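Clirklow Film Archive: Swashbuckler Restoration
Progress report for January, prepared for the Camenzind Fund

We are further along than we were in the last report and not as far along as the last report said we would be. Of the 13 reels of "The Corsair's Daughter," 10 are now scanned. Reel 4, which we described to you as "slightly shrunken," has been promoted to "badly shrunken" and has gone to Norkar for treatment. They have asked us to stop phoning.

The good news is the duel on the staircase. Every print we had seen jumped from the first sword stroke to the villain lying at the bottom, as if he had simply lost interest. Liên Bạch found the missing 48 seconds spliced into reel 9, in the middle of a wedding. They are now back where they belong and the wedding is a good deal calmer.

Cleanup is slower. Damir Krasniqi has logged 701 separate faults in the first two reels, from pinholes to a scratch that follows the heroine through an entire ball. We had budgeted for fewer faults and a shorter ball. He is working on the worst of them first and leaving the light speckling alone, which the fund agreed to last time and which a few people here still grumble over.

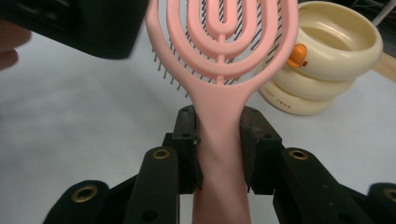 Pink vented brush with black bristles.

Sound remains our weak spot. The only surviving track comes from a reissue whose distributor replaced half the score with what Algirdas Siliņa calls "harbor music." He has matched most of the dialogue to the new scans. The governor's speech in the third act still runs ahead of the governor, and we expect to have him under control by the next report.

On money: scanning came in under budget, and reel 4 has eaten the difference. We would like to move what is left of the travel line to sound work. No one wants to travel, except Algirdas, who has been told.

Kiều Mạch has finished the first draft of the program notes. They are excellent and three times too long. She has agreed to cut the section on the director's feud with his own cameraman, though she would like it recorded that it was the best part. It was.

Still to do before the next payment falls due:
Scan reels 4, 12 and 13
Finish picture cleanup on reels 1 and 2
Fix the governor
Show the staircase duel to your board, on a Saturday if that suits

Cường Triệu
Project manager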